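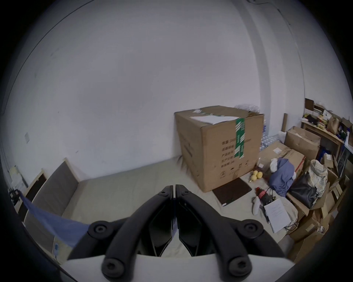 A pale sheet, a padded headboard and a plain white wall.

Jozefína Halás has slept in every bed she has ever rented out, and she didn't enjoy all of them.

"The one in the back room was like lying on a bag of rulers," she says. "I had been charging money for it for two summers. People told me it was lovely. People will say anything at breakfast."

She has run the guesthouse at the top of Dellum Street in Tustmont for 21 years, which she considers too long by a small margin. It has four rooms, a dining room that seats more people than the rooms can hold, and a front door that has to be lifted slightly before it will open. Guests are told about the door in the confirmation email. Guests do not read the confirmation email.

I had come to ask her how a small place keeps going when the chain hotel by the highway has a pool. She wanted to talk about pillows.

"Everyone has an opinion about pillows and everyone is wrong," she says. "Too flat, too fat, smells like a pillow. A man once brought his own from Likitmont and then left it behind. I mailed it back to him. It cost more than the pillow. He wrote to say it had arrived a bit flat."

Her sheets are plain and pale, a policy she arrived at after a brief and expensive period of stripes. Stripes show you exactly how crooked the bed is. She tried ironing, too, and gave it up the August her sister got married, when there were guests in every room and the iron died with a smell she can still describe in detail.

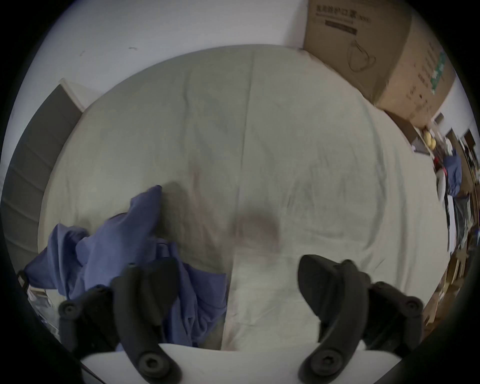
"You can iron a sheet for half an hour," she says, "and then a person gets in it. I don't know what I thought was going to happen."

The person who does most of the bed-making now is Jhonatan Sánchez, who came for one season and has outlasted two boilers. He is fast and silent, and he tucks so tightly that a guest once asked at the desk whether there was a way in. I put this to him in the hallway.

"There's a way in," he said, and carried on with his towels.

Then there are the reviews. She has 157 of them online and claims not to look, then quotes several from memory, with dates. One visitor took away a star because of the church bell, which has been ringing across the street since 1706. "I did offer to have a word," she says.

Does she ever think of selling? A buyer named Echeverri came around last year with a tape measure and a great many ideas about the dining room. He stayed a night to get the feel of it. In the morning he couldn't get the front door open and was too proud to ask, so he sat in the hall with his coat on until Jhonatan came in.

"He never called back," says Halás. "I thought he'd at least leave a review."

She gets up to check on the coffee. There is a couple due at three, and they have already phoned to ask about the pillows.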